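Fuma Teal Garden Wallpaper
Big blossoms on a deep teal-blue background 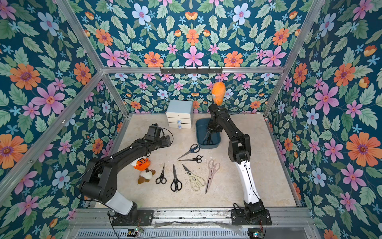

Teal Garden on the back and side walls, with a black hook rack and a few plush toys.

I fell for this paper the minute I unrolled it on my kitchen table, and I've had a sample taped inside my closet door ever since. The background is a deep teal-blue, and over it you get pink six-petaled blossoms, orange daisy types with purple centers, pale blue flowers, tiny cyan stars, little orange buds that look like tulips, and sage-green leaves with jagged edges. It's a lot! I happen to like a lot.

The pattern is a good one for small spaces. People get nervous about a big print in a tight corner, but I'd take it right around three walls and keep the floor plain and pale, something beige and stony. My friend Imani Kowalczyk papered her mudroom that way and then did the inside of the coat cupboard too (she had one roll left over and couldn't stand to waste it).

Black hardware looks great on it. So does a teal bin, if you can find one close to the background color -- toys and scissors can live in there and it won't fight with the walls.

The details
Paper: paste-the-wall, wipes down with a damp sponge
Roll width: 51 cm
Pattern repeat: 2 feet, so buy a little extra for matching
Pattern number: 564
Finish: matte

One roll did around two thirds of my hallway, with normal ceilings and one door. Yours will be different, so measure first and send me the numbers if you want a second opinion. Socorro Restrepo handles the bigger orders out of our Rirkbridge shop and she's much quicker at the math than I am.

Please order all your rolls together. The teal can shift a tiny bit from one print run to the next, and you'll see it at the seam. I had 200 rolls come in this March, all from the same run, and the next batch is due in the fall.

Samples are letter size and ship flat.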